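Recording fold demos at home with the club gripper

Quick write-up for everyone taking the hand gripper home this round. Jadwiga Wasilewska did the first version of this page, I cut it down. Updated 23/05/2024.

Before you start: battery charged, card in, lens wiped. Check all the pivot screws by hand. Loose one = wobbly fingers = bad data. Don't overtighten, they only need to be snug.

Pick a flat soft surface. Bed is fine. Lay one piece of clothing or cloth out, folded once. Leave other stuff where it is, Cliser (our training script) needs clutter or it only learns clean tables.

Come in from above with the fingers wide open. Slow. Slower then you think. Aim so both blue pads end up either side of the edge you want to pinch.
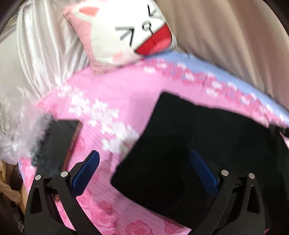

Approach on the folded black fabric, pads still open.

Then close, lift a hand's width, hold for a breath, carry the edge over, let go. Back off straight up. One fold per clip, start a new clip for the next one.

Dark cloth on a bright blanket is good, easy to find the edge. Black on black, skip it. If the whole clip is smeared you're moving too fast, do it again.

Target is 100 clips each. We have 602 so far and need 2,000 before the August meet, so please dont sit on the kit. Max 14 days then hand it to the next person.

Name files with your initials and clip number. No spaces!! Upload to the Baran folder, not the old one. Stuck on the upload, ask Zane Lepik. Broken pad, ask Barbara Jakubowski, she has spares.

Recent posts
Printing new finger frames
Condell arm: first power-on checklist
How to label a bad grasp
Meet rules, short version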